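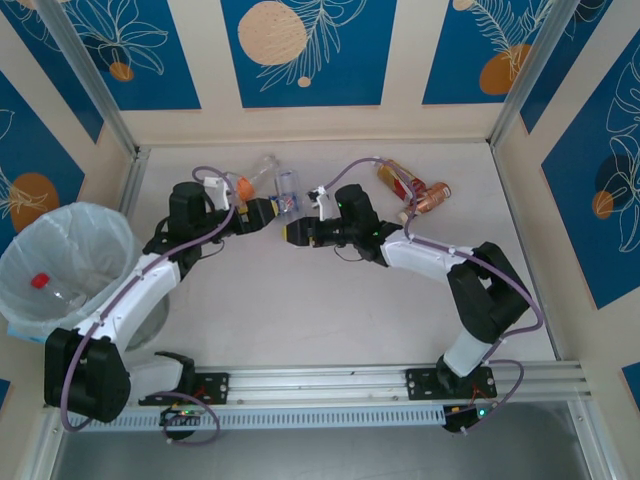
How much food does an ordinary household throw out in a week?

We don't know very well. Most published figures come from asking people, and people are poor witnesses to their own bins.

## Week 4: Household food waste and where the numbers come from

Handout by Serpil Coşkun. Read it before the tutorial and bring the Rundlow report with you, marked up.

### 1. Three ways of getting a number

**Recall survey.** You ring or email people and ask what they threw out last week. It's cheap and you can get a big sample. You are also asking someone to remember half an onion.

**Diary.** People write down what they bin, as they bin it. Better, but the diary itself changes what gets binned. Households eat up leftovers in diary week that they would have let go in any other. They also get tired, and entries thin out towards the end. If a report gives you one average for the whole diary period, ask for it day by day.

**Bin audit.** Someone opens the bags and weighs the contents. I trust this most, with reservations. It misses whatever went down the sink, to the dog, to the chooks or into the compost. It also can't easily tell you whose decision the waste was, and wet food weighs more than the same food did on the plate.

### 2. The Rundlow report

Rundlow surveyed 2,000 households by email and says the average one throws out 760 grams of edible food a week. You'll see this quoted in council newsletters as if it had been weighed. It wasn't. Turn to the methods page and you will find that respondents ticked a box for "a handful", "a cupful" or "a plateful", and the authors turned those into grams using a table they don't print.

Things to be suspicious of:

- A cupful of lettuce and a cupful of cooked rice are very different weights. One conversion for both is a guess.
- "Edible" is never defined. Are potato skins edible? Broccoli stalks? Bread crusts? Move those across the line and the total moves with them.
- The size of the sample is on the cover. The number of people who got the email and ignored it isn't given anywhere.

A big sample narrows random error. It does nothing for a bad question asked 2,000 times.

### 3. Cindcombe, a small study done with more care

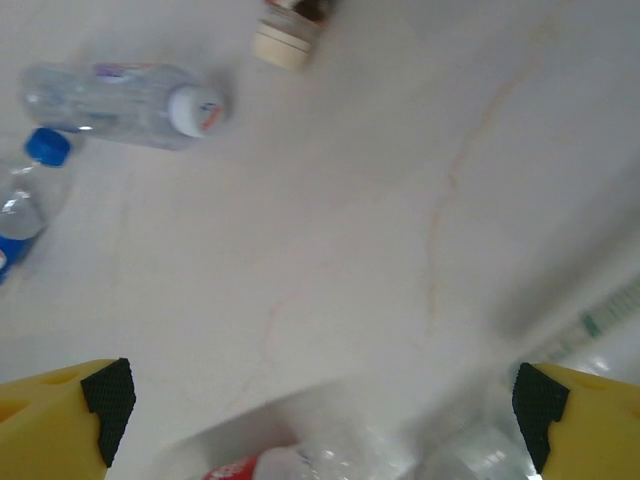 The Cindcombe study had only 28 households, and it is still the one I'd rather argue from. Each household kept a diary and also had its bags audited over the same weeks, so the two can be set side by side. In most homes the diary came in under the audit. The gap was widest for bread and for salad greens, and close to nothing for meat. One reading is that people notice what cost them money.

Before you get too fond of it: the households volunteered, they all lived in the one town, and the work was done in February, when summer fruit goes off quickly. Ayman Shehata's review makes a fair complaint that the auditors knew which bags came from which diaries. I think he overstates how much that matters. He may be right about the fruit.

### 4. Claims of "reduction"

Ortner sells a fridge planner and advertises a 20 per cent drop in food waste among users. Ask the dull questions first. Twenty per cent of what, measured how, and compared with whom? As far as I can find, users filled in a recall survey when they signed up and another later on. There was no comparison group. People who buy a fridge planner have already decided to waste less, and by the second survey they know what answer is wanted.

None of this shows the planner is useless. The claim just hasn't been tested yet.

### For the tutorial

1. Write your own definition of "edible" in two sentences. Swap with a neighbour and try to break it.
2. Find one sentence in the Rundlow summary that the methods page doesn't support.
3. Sketch a study that would test Ortner's claim fairly. Keep it cheap enough that a council would pay for it.

The Odov paper on compost is optional. Skip the appendix, the units are wrong in the second table.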